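Why Doesn't Metal Just Crumble? (And Other Things I Wondered About My Bike)

Hello again! Last time we talked about bread, and lots of you wrote in to say you'd made some. Well done, especially the person who made theirs in the shape of a slug.

Today I want to talk about rust, and I want to start with my bike.

I left my bike out behind the shed in November. I meant to bring it in. I really did! But it rained, and then it rained some more, and then I forgot I had a bike at all. When I finally went to get it, the chain had turned orange and made a noise like a very old gate. My hands were orange too by the time I'd got it round to the front of the house.

So what is that orange stuff?

Rust is what you get when iron meets oxygen and water. Iron is a metal. It's in nails, railings, ships, bridges and lots of frying pans. Oxygen is a gas in the air, and you're breathing some in right now. When iron gets damp, the iron and the oxygen join together and make something new. That new thing is called iron oxide, and it's flaky and crumbly and not much good for riding to the shops.

The important bit is that it really is a new thing. If you tear up a piece of paper, it's still paper. If you melt an ice lolly, it's still the same stuff, only runnier (and down your sleeve). Rust is different. You can't un-rust a nail by drying it. Scientists call this kind of change a chemical reaction.

Does every metal rust?

No! Only iron, and metals that have iron in them, like steel. Other metals do their own thing. Copper goes brown and then, after a very long time outdoors, it can go a lovely pale green. You might have seen a green roof on an old church or town hall. Silver goes dark, so people with silver spoons have to keep polishing them. Gold hardly changes at all. People dig up gold coins that are 2,000 years old and they're still shiny, and I can't keep a bike nice over one winter.

Aluminium is the sneaky one. (It's what kitchen foil is made of.) It joins up with oxygen very quickly, but the layer it makes is thin and tough and sticks on tight, a bit like a skin. You can't even see it. Once the skin is there, the air can't get at the metal underneath. Rust on iron doesn't do that. It flakes off, and then there's fresh iron showing, and that starts to rust too, and on it goes until there's a hole in your bucket.

How do people stop it?

Mostly by keeping the water and air out. Paint is one way. That's why the painted part of my bike was fine and the chain wasn't. Oil is another, and it's what I should have put on the chain. You can also cover iron with a thin coat of a metal called zinc, and then it's called galvanised. Lots of metal buckets and farm gates are done like that, and if you look closely you can sometimes see a pattern on them like frost on a window.

Then there's stainless steel, which I think is the cleverest. It's steel with a metal called chromium mixed in, and the chromium makes one of those thin invisible skins, like aluminium does. If you scratch it, the skin grows back by itself! Your forks and spoons are probably made of it.

My friend Walid Moussa mends bikes, and I took mine round to him. He says the little parts are the ones to look after, as a big thick bar can have a bit of rust on it for years and still be strong, but a tiny screw doesn't have much metal to lose.
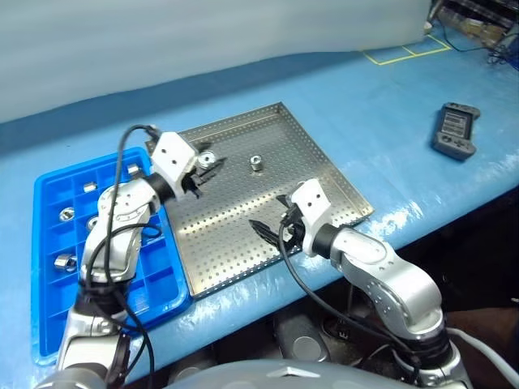 Small metal parts, a metal tray with holes in it, and a blue bin with compartments.

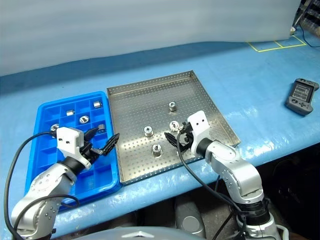
Anyway, Walid put a new chain on for me, and he made me promise to wipe it dry after I've been out in the wet. So far I've kept the promise. Mostly.

Try it yourself

You'll need a grown-up to help, because nails are sharp. Find three plain iron nails (not shiny galvanised ones, or you'll be waiting ages) and three clean jam jars.

Put one nail in a dry jar and screw the lid on. Put the next one in a jar with enough water to half cover it. For the last jar, do the same but stir a spoonful of salt into the water first. Leave the lids off the two wet ones.

Now write down what you think will happen. Don't skip this part! Guessing first is half the fun, and it doesn't matter a bit if you're wrong.

Have a look every day for a week. Which nail goes orange first? Where on the nail does it start? Does the water change colour? If you like drawing, draw each nail every day, and then you can see how it changed.

I'm not going to tell you what mine did. I will say that people who live by the sea have to wash their cars and bikes quite a lot, and you can have a think about that while you're waiting.

When you've finished, ask your grown-up to help you throw the nails away, and wash your hands well before you eat anything.

Next time: why do onions make us cry?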